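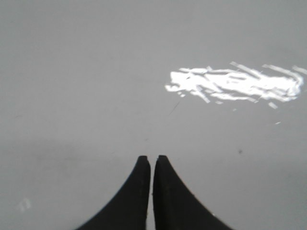
Fingers closed over the bench, with glare at the upper right.

Bench tips from the robot arm club

These are the tips we repeat most often at the Pondelora arm club. Most of them concern the table and the lights, and many will work on a kitchen counter if you are practicing at home.

Look at the surface through the wrist camera

A pale gray top that looks plain when you are standing next to it can have a big white patch on it from the camera's side. If a block sits inside that patch, the program may lose an edge of it or find edges that are not there. Before you tape down any marks, open the camera view and move the arm over the whole work area. Note where the bright spots are.

Deal with the glare

Try these in order, cheapest first.

Turn off the ceiling light nearest the bench and see if the patch goes away.
Slide the bench or turn it a quarter turn. A small move is often enough.
Aim a desk lamp at the wall or at a sheet of white poster board so the light comes back soft.
Lay down a sheet of matte craft paper, taped on all four sides. Wrinkled paper makes its own shadows, so pull it flat.

Turning down the exposure helps a little, but everything else gets darker too. With black fingers you can lose sight of the tips.

Clean before you calibrate

Specks, scuffs and hairlines show up more than you would expect at close range. Wipe the top with a barely damp microfiber cloth, then go over it with a dry one. Skip furniture polish and any spray that leaves a shine. For tape residue, use a drop of dish soap on the cloth and rub in small circles. A scratch will not wipe off, so mark it on the bench map and keep small parts away from it.

Do not blow on the table. It only moves the dust to the next team's side.

Check the fingers with nothing in them

Close the gripper slowly, above the table, and look at the tips. They should come to nearly the same height. A thin gap is fine for the 2 inch foam blocks, but for washers or paper clips you will want it smaller. If one tip stands clearly higher, loosen the finger screws, line the tips up against a steel ruler and tighten again a bit at a time. Write down the closed position when you are done – the Grendlow team skipped this in February and spent a practice finding it again.

Wipe the fingers as well. A dry cloth is enough for dust.

Keep a bench box

Ours holds 6 microfiber cloths, 2 rolls of painter's tape, a steel ruler, a hex key set, poster board and a pencil. Cloths that have touched soap go home with whoever used them and come back washed, with no fabric softener. Jairo Huamán has the spare hex keys if yours goes missing.

Before the match at Maston

Practice tables there are shared, so bring your own paper and tape. Run the camera check again when you arrive, even if it was fine at home, and once more if somebody opens the blinds.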